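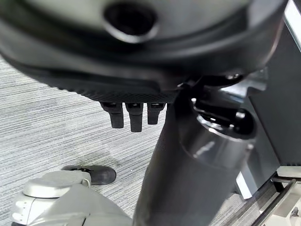 Gronano: fichas de vehículos militares de ruedas y cadenas

Gronano es un conjunto de fichas en español sobre vehículos militares de transporte, recuperación y apoyo. Contiene 458 registros, uno por variante. Quedan fuera los carros de combate y la artillería autopropulsada, que ya tienen buenas recopilaciones en otros sitios.

El proyecto empezó como una hoja de cálculo de Kulap Wiriya para clasificar manuales de taller escaneados. Kulap Mahawong pasó la hoja a texto tabulado y escribió el programa de validación. Como los dos firmamos con el mismo nombre de pila, en el historial de cambios aparecemos como wiriya y mahawong.

Contenido

fichas.tsv – el fichero principal, una fila por variante
fuentes.tsv – 700 referencias a manuales, catálogos y folletos
equivalencias.tsv – designaciones alternativas de un mismo vehículo
notas/ – comentarios largos que no cabían en la tabla
validar.py – comprobaciones de formato y de rangos

Campos de fichas.tsv

id: identificador interno. No se reutiliza aunque se borre la ficha.
designacion: nombre oficial en el idioma del país usuario, transliterado si hace falta.
familia: chasis o vehículo base del que deriva la variante.
funcion: transporte, recuperación, ambulancia, mando, ingenieros, cisterna, remolcador u otra.
traccion: ruedas, cadenas o semioruga.
formula: disposición de ejes, con el formato 4x4, 6x6, 8x8. Vacío en los vehículos de cadenas.
masa_vacio y masa_combate: en kilogramos.
longitud, anchura, altura: en milímetros. La altura se mide al techo del casco, sin armamento ni antenas.
potencia: en kilovatios. Si la fuente daba caballos, el valor original está en potencia_orig.
anfibio: sí, no, con preparación. El tercer valor se usa cuando el manual exige montar faldones, flotadores o un tubo de admisión antes de entrar en el agua.
plazas: tripulación y pasajeros por separado, unidos con un signo más.
fuente: una o varias claves de fuentes.tsv.
confianza: alta, media o baja.

Criterio de confianza

Alta significa que el dato procede del manual técnico de esa variante. Media, que procede de un catálogo del fabricante o del manual de otra variante de la misma familia. Baja es todo lo demás, incluidas las revistas de la época. Cuando dos fuentes del mismo nivel se contradicen se conserva la más reciente y la otra pasa a notas/.

Problemas conocidos

La anchura de los vehículos de cadenas no es homogénea. Algunos manuales miden con los faldones laterales puestos y otros no lo dicen. Las filas dudosas llevan el valor 2 en la columna auxiliar rev_anchura.

Los camiones de recuperación mezclan la capacidad de la grúa con la del cabrestante en las fuentes más antiguas. Hemos separado lo que se podía separar. Lo demás sigue en notas/gruas.txt y agradeceríamos ayuda, sobre todo de alguien que tenga los manuales de la grúa y no solo los del chasis.

Hay 8 fichas sin ninguna cifra de masa. No son un error de carga.

La velocidad en agua se retiró de la tabla en la versión de junio. Casi todos los valores venían de folletos y no indicaban si la prueba era en agua quieta.

Uso

Los ficheros están en UTF-8, separados por tabuladores y con punto decimal. Los campos vacíos son datos desconocidos, nunca ceros. Para comprobar una copia local:

python validar.py fichas.tsv fuentes.tsv

El programa devuelve una línea por incidencia y termina sin mensaje si todo está bien. No necesita bibliotecas externas. El importador Girko lee las tablas directamente, pero convierte los campos vacíos en ceros si no se le pasa la opción --nulos.

Correcciones

Se aceptan por parche o por correo. Hace falta indicar el id, el campo, el valor propuesto y la página de la fuente. Las correcciones basadas en maquetas, videojuegos o enciclopedias en línea no se incorporan. Si el dato sale de una medición propia sobre un vehículo conservado, conviene decir en qué estado está y si lleva los neumáticos originales – en las alturas se nota mucho.

Los escaneos no se distribuyen con el conjunto. Una parte se puede consultar en el archivo Wattanapong previa petición; la signatura figura en la última columna de fuentes.tsv.

Licencia

Las tablas pueden copiarse y modificarse citando Gronano y el número de versión. El código de validar.py es de dominio público. Los textos de notas/ pertenecen a quien los firma.

Pendiente

Terminar los remolcadores de aeródromo
Unificar los nombres de motores
Revisar las equivalencias de la familia Preneo, que tiene dos numeraciones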